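How to start seeds in paper cups (and skip most of the kit)

Apr 14, 2021
By Ignacio Kapoor
47 shares | 11 comments

Every autumn I get asked which seed-starting system to buy. The Henda tray with the clear dome costs more than a decent pair of secateurs, and the Bivix capillary mat claims you'll never water again. I tried both. My lettuces didn't care.

You need cups, seed mix, a saucer or old baking tray, and a windowsill.

1. Poke three or four holes in the base of each cup with a skewer. One big hole lets the mix wash out.

2. Wet the mix in a bucket before you fill anything. Dry mix floats, and you'll be chasing it around the tray. It should hold together when squeezed and drip only a little.

3. Fill to a finger's width below the rim. Tap the cup on the bench. Don't press it down.

4. Sow two seeds per cup, at the depth on the packet. I don't believe much of what's printed on seed packets, but the depth is usually right.

5. Write the variety on the cup in pencil. Marker fades in the sun, whatever the maker says.

6. Water from below. Pour a little into the tray, wait 20 minutes, tip out what's left.

7. When the first true leaves show, snip the weaker seedling off at soil level. Pulling it disturbs the other one. 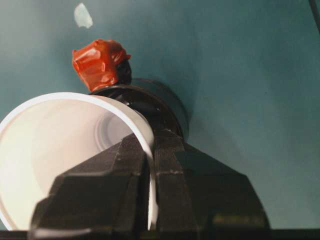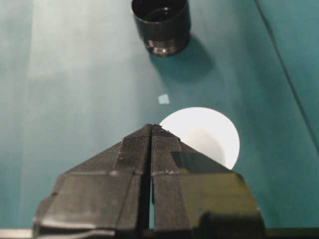
As for planting the cup and all, which a lot of sites recommend, I'd be careful. Many paper cups have a plastic lining, and the ones I buried at the Aguirre Street plot in July came up the next season looking much the same. Tear the cup away and bin it. If the label says compostable, read the small print, as it often means an industrial facility and your heap isn't one.

I also wouldn't bother with rooting powder, heat pads for lettuce, or cinnamon on the soil. If mould shows up, water less and open a window.

Plant out once roots show at the holes.

Share this | 11 comments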